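Häufige Fragen zur Beschaffung von Handgreifern und Verbrauchsmaterial

Stand: Januar 2025. Die Antworten richten sich an Arbeitsgruppen, die für das laufende Haushaltsjahr Geräte beantragen oder vorhandene Sätze erweitern wollen.

Was gehört zu einem Satz?
Ein Satz besteht aus dem Handgreifer, der Kamera mit Halterung, zwei Speicherkarten, einem Ladegerät und dem Koffer. Fingerpolster sind einmal montiert und einmal als Ersatz dabei. Ein Rechner ist nicht enthalten und muss gesondert beantragt werden.

Was kostet ein Satz?
Der Satz Dresik kostet 1.747 Euro netto. Die Ausführung mit zweiter Kamera liegt bei 2.315 Euro netto. Versand und Einweisung werden getrennt berechnet. Bitte im Antrag immer den Nettobetrag eintragen, die Steuer ergänzt die Buchhaltung.

Welche Ausführung sollen wir nehmen?
Für Greifaufgaben am Tisch reicht die einfache Ausführung. Die zweite Kamera lohnt sich, wenn Schränke, Schubladen oder tiefe Behälter auf dem Plan stehen. Nachrüsten ist möglich, kostet aber mehr als der Preisunterschied, weil die Halterung komplett getauscht wird.

Wie viele Sätze brauchen wir?
Das hängt von der Zahl der Personen ab, die gleichzeitig aufnehmen. Ein Satz pro Person ist üblich, dazu ein Reservesatz ab 6 Personen. Wer im Wechsel arbeitet, kann sich einen Satz teilen. Dann sollten aber zusätzliche Akkus in den Antrag.

Müssen wir Gegenstände zum Greifen extra einplanen?
Ja, unter Verbrauchsmaterial. Für Küchen- und Tischaufgaben genügen gewöhnliche Lebensmittel und Haushaltswaren. Obst und Gemüse werden in kleinen Mengen gekauft und regelmäßig ersetzt. Sinnvoll ist eine Mischung aus glatten und rauen Oberflächen in verschiedenen Größen, dazu ein offener Behälter und eine oder mehrere Tischdecken. Kassenbelege bitte sammeln und monatlich einreichen.

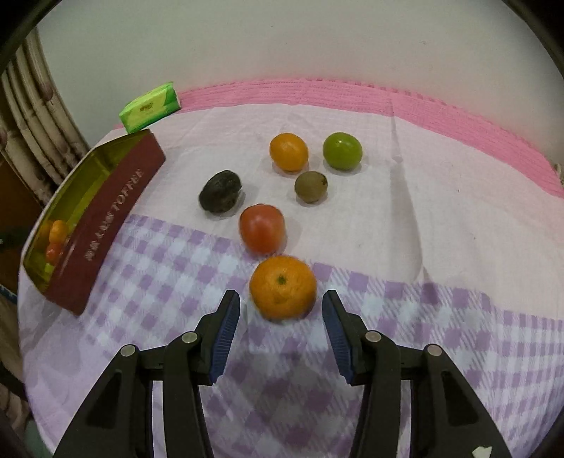
Cárdenas fragt dazu, warum Lebensmittel nicht über die Gerätepauschale laufen können, seine Gruppe habe das im November noch so abgerechnet. Die Pauschale gilt inzwischen nur noch für Teile, die am Greifer verbaut oder mit ihm verbunden werden. Bereits genehmigte Abrechnungen bleiben gültig und müssen nicht geändert werden.

Wie oft müssen die Fingerpolster ersetzt werden?
Das richtet sich nach der Nutzung. Wir empfehlen eine Sichtprüfung pro Woche und einen Wechsel, sobald die Rillen abgeflacht sind oder sich eine Kante löst. Polster gibt es nur paarweise. Einzelne Polster bitte nicht nachkleben, auch nicht vorübergehend.

Können wir zuerst zur Probe leihen?
Ja. Holtilcombe verleiht Sätze für 2 Wochen. Die Leihgebühr wird beim Kauf angerechnet, wenn die Bestellung vor dem Rückgabetermin eingeht. Die Kaution ist nicht förderfähig und muss aus eigenen Mitteln kommen.

Wie lange dauert die Lieferung?
Einfache Sätze sind in der Regel ab Lager verfügbar. Die Ausführung mit zweiter Kamera wird auf Bestellung gebaut, den Termin nennt Holtilcombe in der Auftragsbestätigung. Aufnahmen sollten erst fest geplant werden, wenn die Bestätigung vorliegt.

Wer übernimmt Reparaturen?
Reparaturen laufen über Serham. Innerhalb der Gewährleistung ist die Arbeit kostenlos, der Versand dorthin nicht. Gelenkstifte und Schrauben dürfen selbst getauscht werden – Arme und Kamerahalterung nicht.

Was wird im Antrag am häufigsten vergessen?
Akkus, Speicherplatz und die Arbeitszeit für die Durchsicht der Aufnahmen. Die Durchsicht gehört in den Personalteil des Antrags. Speicherplatz auf dem zentralen Server ist formlos zu beantragen, externe Festplatten zählen als Gerät.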